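Venderano Community Help > Cycling and Getting Around > Rides and Routes

Is the Wihongi loop OK for someone who hasn't ridden in years?
Posted by Ilona Vass, 11 June 2022

Hello everyone, and thank you in advance for your patience with me! I used to ride all over the place when my kids were small, and then the bike went into the garage and stayed there. My sister has talked me into joining the Wihongi loop in October with the Bremora group, and their leaflet says 15 miles "with some rolling sections," which could mean anything. I have a heavy old hybrid with wide tires and I live at the flat end of town, so I haven't tried a real hill yet. Do they wait for slow people? And is there any stretch on the highway? Trucks make me very nervous.

Attila Pintér
its fine, did it last year on a folding bike. bring a snack

Ngan-ling Ng
Welcome back to riding, Ilona! I've been out with the Bremora group more times than I can remember, and I was in your shoes once (with an even heavier bike, I promise you). Yes, they wait. There's a leader in front and somebody at the back in a yellow vest, and they regroup at the top of each climb, so you can take as long as you like and get off and walk if you want to. Plenty of us do.

The rolling part is the middle third, after the grain store. There are two hills that feel like something, and the second is the longer one - drop into your easiest gear before you get there and don't look up too much.

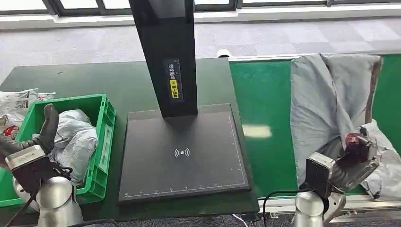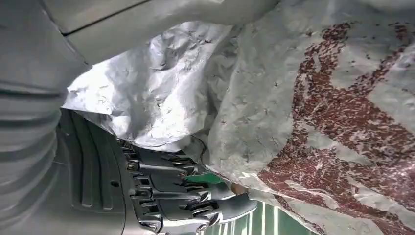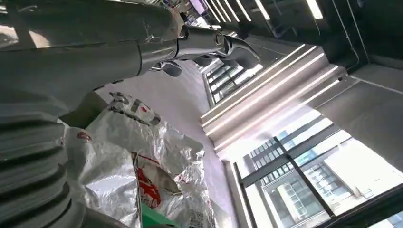
As for the trucks, you do cross the highway once, at the light by the feed store, but you never ride along it. Everything else is back roads and the old rail path. The path is packed gravel and gets a little soft after rain, and your wide tires will be happier there than my skinny ones ever are.

If I were you I'd do the first half on your own some quiet morning, turn around at the grain store and come home. Then you'll know how your legs feel, and your seat too, which in my case was the bigger problem!

Aslı Yüksel
I agree with most of that, but check with the group before you go. The rail path was closed at the creek end this spring and we were sent around by Mill Road, which adds another hill and has no shoulder. I don't know if it's open again. Also have someone look at your brakes and tires if the bike's been sitting that long - mine had cracks all down the sidewalls.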